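# The Slow Boat to Borker

Nerys Beddoe has spent 12 years writing a history of a ferry that most of its passengers were trying to forget.

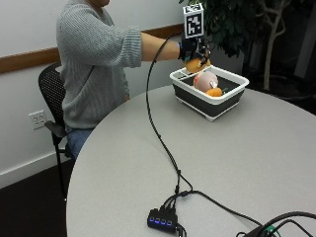 The *Rowlands* ran between Otetti and Borker for 66 years, and in that time she was late so often that the harbor office stopped posting her schedule and put up a chair. Beddoe's book, out in September, gives her the full treatment: boiler diagrams, crew lists, a whole chapter on soup.

I expected to skim it. I read the soup chapter twice.

Her best source is Hywel Voyle, who joined as a deckhand and left as second engineer with a lasting grudge against the port engine. "She only had two speeds," he told me, "and the other one was broken." Alun Pritchard, who was purser for 13 seasons, remembers her more kindly -- but then he worked on the side of the ship that had heating.

The refit gets four pages, and could have used forty. The owners wanted a cocktail lounge. What they got was a lounge with a pillar in the middle of the bar, so that the barman had to pass drinks around it by feel. Beddoe prints the naval architect's letter on the subject in full, and it's a lovely piece of sulking.

She is less sure-footed on the money. The sale to Graham Treloar goes by in a paragraph, and I still don't know what he planned to do with a ship that couldn't turn left in a crosswind.

The photographs are excellent, though the one of the launch is printed across the fold, right where the bow should be.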